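Subject: Re: [templates-users] Clatbridge deck: fonts change after import
Date: 19/07/2022

On the templates-users list, someone wrote:

> I bought the Clatbridge slide set in May and it opens fine in the
> desktop program. When I bring the same file into the browser
> editor, the headings come out in a different font and the text
> boxes on the timeline slides run over the arrows. The set has 60
> layouts and I use maybe ten of them. Is there a fix, or do I have
> to resize every box by hand?

You don't have to do them all by hand. The headings in Clatbridge use Ostow, and the browser editor doesn't have it. It swaps in a default font that is wider, so a line that used to fit now wraps.

What I do is change the font in the master before uploading:

1. Open the file on the desktop and go to the slide master.
2. Set the heading font to one the browser editor has. I use a narrow sans.
3. Check the timeline and process layouts. Those have fixed-height boxes.
4. Save as a new PPTX, upload it, and convert.

If you skip the master and change fonts slide by slide, the next slide you add will have the old font again.

I did this with a 234-slide training deck last spring. The headings were fine after that. The charts were still a problem: they came in as pictures and I had to rebuild the ones that needed editing.

The photo layouts should not need any work. The picture placeholders keep their size and crop after import. I tested the half-page one and it landed where it should.

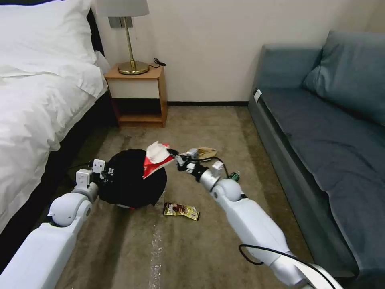
Björklund wrote back off list to say the photo layouts do shift if the deck is set to 4:3 before the upload, and that it is better to change the page size in the browser editor afterward. I haven't tried it in that order, but my decks are all widescreen, so I wouldn't have run into it.

Two other things to watch for. The icons in Clatbridge are grouped shapes. If you recolor a group in the browser editor, the outline may keep the old color. Ungroup first, recolor, then group again. Also, the theme colors come across but the names don't, so write down which accent is which.

There is a version of the set on the Stistgate site with the fonts already replaced, order code 527. I haven't compared it with mine. If you download it, please post whether the timeline boxes hold.

List archive: templates-users, message 781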